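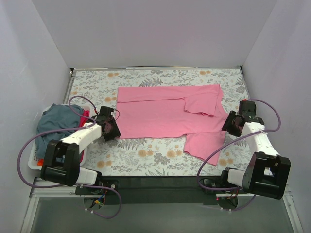

Prukitz is looking for new people for the fall, and I'd love for a good chunk of them to be people who have never touched a robot. We're the laundry team at Nellard College. We teach two robot arms to fold clothes, we enter the Gorneo student challenge with them every June, and the rest of the year we argue about sleeves. A T-shirt like the pink one, lying sideways with one sleeve tucked in and the other still sticking out toward the front, is pretty much where a new driver spends the first couple of weeks. The first sleeve usually goes fine. Then you have to get the second one over without dragging the whole hem along with it, and that's where I hear the muttering start!

I'm Kalliopi Tomić, I'm in my third year and I'm team lead until somebody takes it off me. I joined as a sophomore who'd come for the pizza, so please don't read the rest of this and decide you're not technical enough. I was a textiles minor with one programming class behind me (and I'd gotten a C in it).

What we're doing this year

Last year we folded T-shirts and only T-shirts. We finished the season with over 1,000 recorded folds, and the policy we trained on them could do a decent crew neck if you set the shirt down for it nicely. At Gorneo you don't get to set anything down nicely. The garments come out of a basket, the judges pick which ones, and the arms have to pull one out, flatten it, fold it and stack it. We got as far as flattening before the clock ran out, and I've been thinking about it all summer.

So the plan is basket to stack, start to finish, with short sleeves first and long sleeves after the winter break. Pants if we're feeling brave. I would personally love to do a fitted sheet but I've been outvoted on that every time I bring it up.

Who I need

Drivers. This is the biggest group, and I have room for 10. A driver steers the arms by hand through a fold, from first grab to last pat, while the computer records it. You'll do a lot of the same fold. If you like knitting, rhythm games, piping frosting, tying flies, anything where your hands get quietly better at something over a few weeks, you'll probably like this. Lefties very welcome, we've been short of them. One shift is two hours with a real break in the middle, and you sign up for one or two a week. Please don't sign up for four. People do that in September and I don't see them again.

Sorters. After a shift somebody has to watch the recordings back and mark which ones are usable. Did the sleeve end up flat, did the gripper let go early, did the driver sneeze? You can do this from your dorm in your pajamas. It's the best job for anyone with a schedule that changes all the time, and it's also how you end up knowing more than the rest of us about what the arms are bad at.

Training people. Two or three of you. You should be comfortable in Python and not scared of a terminal, and it'd be great if you'd trained a model of some kind before, even a tiny one for a class. You'd be working with last year's code, which I'll describe as "lived in." Expect to spend October reading it.

Hardware. One person, maybe two. Cable routing, swapping gripper fingers, tightening the screws that work themselves loose, recalibrating after somebody bumps the table. If you've fixed bikes or sewing machines or worked stage crew, write to me. You don't have to be an engineering major. Our hardware lead last year was studying music and I have never seen neater zip ties.

A writer. Gorneo wants a team report with the entry and ours last year was, well, I wrote it at two in the morning. Somebody who can interview the rest of us and turn it into readable pages would be a gift. Photography is a plus.

What you get

It's a paid spot for drivers and sorters, at the regular student assistant rate, through the Stoyanova Fund. The training, hardware and writing spots can be taken for independent study credit instead, one or two credits depending on hours. You need a faculty signature for that and I can point you to people who'll say yes. First-years can't take the credit option until spring but can absolutely be paid.

You also get lab access in the evenings, your name on the entry, and a seat on the bus in June if you've done at least 31 hours with us by then. That cutoff sounds weirdly exact. It's what the fund uses and I didn't pick it.

Free snacks, of a quality that depends on who did the shopping.

What a first shift looks like

You come in, I show you the stop button, and then I make you press it. We go over where your hands and hair go while the arms are powered (tied back, please, and no dangly bracelets or lanyards). Then you watch somebody fold for ten minutes or so, and after that you drive. We start everybody on one corner: pick up the hem, put it back where it was. It feels like using chopsticks through a mail slot. By the end of the shift most people have gotten a sleeve folded in, and a couple of people have gotten very quiet and competitive about it, and I try to seat those two at opposite ends of the schedule.

We don't record anything from your first two shifts, so you can be as bad as you like.

A few practical bits

-- The lab is down a flight of stairs but there's an elevator by the east entrance. The driver's seat adjusts and we can move the controls for you. Tell me what you need and I'll set it up before you come.

-- Color vision doesn't matter for driving. It matters a little for sorting, and we can label things.

-- You need to be an enrolled student, full or part time, any major, any year. Grad students are fine. Staff, I'm sorry, I asked and it's a no.

-- If you're in another team or a sport, tell me up front and we'll plan around it. I'm not going to be offended that rowing comes first.

-- We take clothes donations! Plain T-shirts in adult sizes, clean, holes okay. We have plenty of small ones and hardly any XL. No buttons yet.

How to apply

Send me a note by 17 Sep 2026. I don't want a resume, except from the training people, and even then one page. Tell me which spot you're after (you can list two), which evenings you're free, and one thing you've done with your hands or your head that took a stupid amount of repetition before it got good. Last year I read about juggling, Latin flash cards, parallel parking and a sourdough starter named Kevin. A paragraph is plenty.

I'll write back to everybody. We had 40 notes last fall and I answered all of them, though a few took me a week, so don't panic if it's silent for a bit. After that I'll invite people to come try the arms for half an hour. It's a tryout in the sense that I want to see whether you enjoy it. I'm not scoring how good your fold is, and the person with the worst tryout fold I ever watched drove for us at Gorneo this past June -- she's coming back, and she'll be training the new drivers.

If the deadline's too tight, still write. Sorters can join any time before Thanksgiving, and I keep a list for spring.

You can find me through the Prukitz page in the Nellard club directory, or come by the lab in the evening and knock. Knock hard, please, the fans are loud. And if you're on the fence, bring a friend and come watch a shift. You don't have to talk to me or sign anything, there's a couch along the hallway side, and whoever's driving will probably be glad of somebody to groan with when the collar flips over again.

Kalliopi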